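Keeping a gift box worth keeping

Every closet in America holds one good box that came with a present years ago and has outlived the present. Ours sits on the shelf above the coats, next to the tape I can never find.

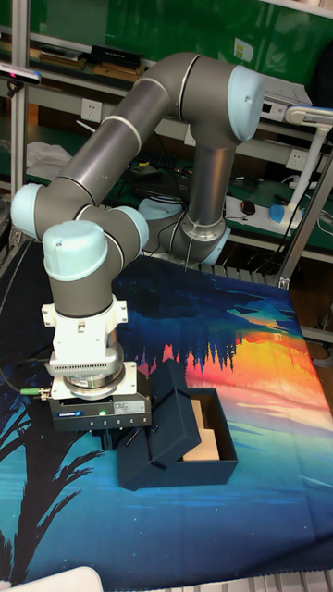
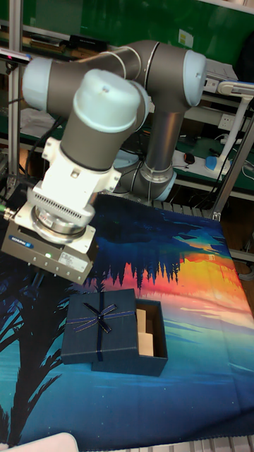 Kaja Raudsepp

A dark navy box with a hinged-looking lid and a ribbon bow is a small investment, and it will go round the family more often than the fruitcake if you treat it decently.

Open it from the side away from the bow. Glittery edging sheds, and it sheds most where fingers grab it. I was still finding gold specks in the butter dish in May.

Leave the beige insert in. People pull it out to gain a little room and then wonder why the walls bow inward. If your gift rattles, pad it with tissue, crumpled once and flattened again – fresh tissue is too springy and lifts the lid.

Heavy things go in first and lie flat. Wooden blocks, candles and jars of jam all want to be at the bottom, whatever the jam thinks.

Work on a cloth. I like a loud printed one, sunset and pine trees if you have it, for the simple reason that the good tablecloth then stays in the drawer. Scissors slide less on it too.

To revive a limp bow, stuff the loops with rolled paper and leave it overnight. An iron works faster, and I have a flat bow to show for it.

Store the box closed, with nothing on top. Write the last giver's name on a slip inside. I once gave my brother-in-law his own box back on a Tuesday, and he has brought it up at 10 dinners.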